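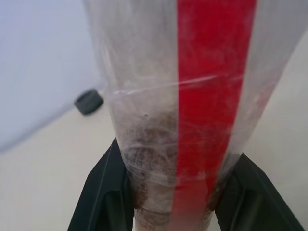
Packing the odd-shaped stuff – a gallery

Posted Jul 5, 2026 by Raluca Moldovan

Quick page, sorry for the typing, I have to be out of the apartment soon and the kitchen is still half in boxes. A few people asked how I was wrapping the tall things and the stemmed things. Plates are easy, everyone knows plates. It's the shapes that go wide at one end and skinny at the other that eat up an evening.

Supplies first. Stovow boxes, the short double-wall kind. Bako tape. Plain cling film from the drawer. Tissue, saved from March when my sister had her birthday, so not new and not pretty. Newspaper for filling gaps only. Got 12 boxes to begin with and should of bought more.

Tall tapered container, film all over

Cling film on this type, no paper. Clear or frosty plastic underneath, red stripe down it, and the film goes on right over the lot. Crinkles everywhere, doesn't matter. There's a shiny crease across the upper part where the wrap folds over – leave creases like that alone. Pull at them and you end up starting again.

Brown stuff shows through the lower half of the plastic. For anything with brown in the bottom the rule at my place is upright, always, and in the box that rides on the car floor. Never under books.

How I do the film on a taper: start at the narrow end, go around twice, then climb in a slant so each turn covers half the last one. Straight turns slide down. Fold the last bit under itself and press with your palm. No tape on the film, it just tears a hole on the other end.

Couple more notes on tall ones
– cardboard collar at the bottom if it wobbles in the box
– wide end up only if something snug sits on both sides
– label the SIDE of the box, the top will be under another box
– don't mix tall and flat. did that once, regretted it for a year

Big stemmed glass, stem wrapped first

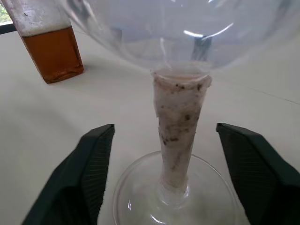 Can you leave the bowl of a wine glass bare while you wrap the rest?
For a while, sure, as long as the glass is standing on a table and you're only working on the stem. It needs its own layer before it goes in a box.

Stem first is my order and I'm sticking to it. Off-white papery wrapping, crinkled, all the way around, wider up under the bowl and narrow going down. The ragged top makes a sort of collar. Dark specks and a few gray stains on the wrapping, so on glasses you care about, rinse at the other end before anybody drinks from them.

A little bare glass at the bottom where the stem meets the foot is fine by me. I used to pad that spot too and the glass wouldn't stand up straight while I did the bowl. Now it stays open till the end, then one loose twist of paper and done.

Bowl next. Two sheets, loosely crumpled, pushed inside with your fingers and NOT packed tight. Then one flat sheet around the outside, tucked over the rim. It should feel like a big soft onion. If you can feel the rim through the paper, one more sheet.

Into the box standing up, dividers in. Ullora dividers if you can find them, they come in a bundle of 4 and you can cut them down with kitchen scissors. The wide bowls don't fit the ready-made wine carton, I tried, the cells are too small and you'd be forcing it.

What goes where, so I remember
– stemmed glasses: short box, dividers, top of the stack
– tall plastic and jars: short box, upright, car floor
– lids: freezer bag, taped inside the same box as whatever they belong to
– vases: wrapped like the glasses, minus the stem part obviously

One thing on labels. My Claridex marker bled right through on the first box and now it says GLAS with a blob. Write it, let it sit a minute, then stack.

Also somebody emailed about bubble wrap. Works, takes up loads of room, and I had tissue already. Use it for the big vases if you've got a roll. For stems it's too stiff, it springs open before you get the tape on.

More pictures when I get to the lamps and the cake stand, wich I have been avoiding. Cake stand might just ride on my lap.

– Raluca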